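Skoltenari Guest Support
Ticket: Promo rate not applied on multi-room bookings, Holub Bay resort
Status: Resolved
Priority: Normal
Opened by: Romana Kubíček, front office
Assigned to: Caoimhe Mac Giolla, reservations systems

Reported problem

Guests who book two or more suites in one transaction with the spring offer code see the discounted rate on the search page, but the confirmation email shows the standard rate for every suite after the first. Single-suite bookings are correct. Front office has been fixing the folios by hand at check-in since the April rates were loaded.

Environment

Booking engine: Wurkemo, hosted
Property system: Sekelham, on site
Rate plan: European Plan, spring offer, minimum stay 3 nights
Channels affected: resort website only. Phone bookings are entered directly in Sekelham and are not affected.

Steps to reproduce

Search for two ocean-view suites, any dates inside the offer period, three nights or more. Enter the offer code. Both suites show the reduced nightly rate. Go through to payment with the test card. The total on the payment page is correct. The confirmation email and the record in Sekelham show suite one at the offer rate and suite two at the standard rate.

Log

9:10 a.m. Reproduced on the test property with two suites, then with three. Same result on both. Ruled out the email template, as it reads its figures from Sekelham.

9:47 a.m. Compared the outgoing message from Wurkemo with what Sekelham stored. The offer code is sent once, at the booking level. Sekelham expects it on each room line and falls back to the standard plan when the field is blank.
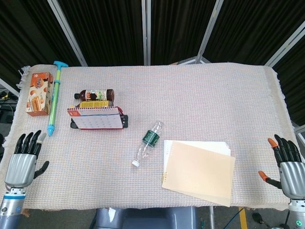

10:30 a.m. Checked whether the fallback can be turned off. It can, but then any room line without a code is rejected, and that would block ordinary bookings. Left it on.

11:15 a.m. Found the option "Repeat promotion on each unit" in the Wurkemo interface settings. It was off. The setting was reset when the villa and suite inventories were merged. Turned it on for the test property and repeated the two-suite and three-suite bookings. All lines came through at the offer rate.

1:20 p.m. Applied the change to the live property. Cleared the rate cache.

2:05 p.m. Ran a report of existing bookings with the offer code and more than one unit. 135 reservations returned, 16 with at least one line at the wrong rate. List sent to Romana.

Reply from R. Kubíček, 3:40 p.m.

All 16 corrected and new confirmations sent. Two of them had already paid the higher deposit, so accounting will refund the difference to the original card. One guest also asked for the villas to be moved next to each other; handled separately.

Resolution

Interface option enabled. No change needed in Sekelham. The setting has been added to the checklist for inventory changes. Reopen this ticket if a multi-unit booking made after 1:20 p.m. shows mixed rates, and attach the Wurkemo confirmation number.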